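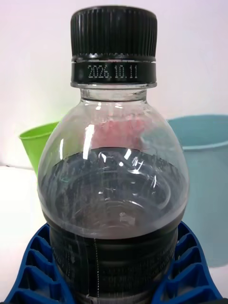

2026.10.11, in tiny white dots on the black band under the cap. My bottle now has a more legible birthday than I do.

1/ I have been cleaning out the pantry for what I said would be an hour. The first hour went to this bottle. The second went to telling people about this bottle.

2/ Background: my cousin Lejla Delić is subletting my apartment while I'm away for work and she has asked, very politely, whether she could have "a shelf." A shelf! I have plenty of shelves. They are all holding something I was saving.

3/ So the rule is that everything comes out, I read the date, and it either goes back or it goes. Simple rule. It fell apart on the drinks.

4/ Have you ever tried to find the date on a beverage bottle? I've looked on the label, on the bottom, on the neck. I once held a seltzer up to the bathroom light like a jeweler. And this one had it on the cap band the entire time, facing front, dead center.

5/ White dots on black plastic, too. Someone had a choice of ink that day and picked the one you can read. I would like to send them a card.

6/ The bad news is that it's only a date. No "best by," no "made on," nothing on that stretch of the band to tell me which end of the bottle's life we're talking about. Year first, fine. Then 10 and 11.

7/ October 11 or November 10? I asked the building group chat, which was a mistake. 57 messages. Almost all of them about a different topic by the end (parking).

8/ Despina Vidmar from upstairs says year first always means month second, and that she will not be taking questions. Zlatko Georgiev says he has never looked at a date on a drink in his life and he feels fine. I have eaten at Zlatko's. I believe the first part.

9/ I'm going with October 11. It's written on masking tape on the shelf now, so it's law.

10/ As for what's in there: dark. Nearly black, a bit brown. I'm not opening it to find out more, I have a system going.

11/ I will say there's a cloudy sort of film on the inside of the plastic, up near the top of the liquid. I've been looking at it the way you look at a noise in your car.

12/ Snežana Radulović, replying privately because she has dignity: "Is it cola or is it soy sauce." Snežana, it's a beverage bottle. Beyond that I decline to speculate on a public website.

13/ Other finds, while I'm here. A can of chickpeas older than my lease. Three open bags of the same rice, each closed with a different kind of clip. A Trevico mustard I bought for one recipe in January and have moved from shelf to shelf ever since, like a houseguest.

14/ Also a jar of something from Kukcombe with the label gone and the date printed on the label. Think about that design for a minute. Then think about the cap people again and how good we had it.

15/ Gone: the chickpeas, the jar, two of the rices (merged, they're one rice now, please don't write in). Kept: the mustard. I can't explain the mustard.

16/ The bottle stays, date facing out, front row. Lejla has been told she can drink it. Lejla has asked why I'm not drinking it.

17/ Update, 9 p.m.: she has her shelf. It's the low one, behind the vacuum. She sent back a thumbs up, and then, a little later, a second message asking if there's another shelf.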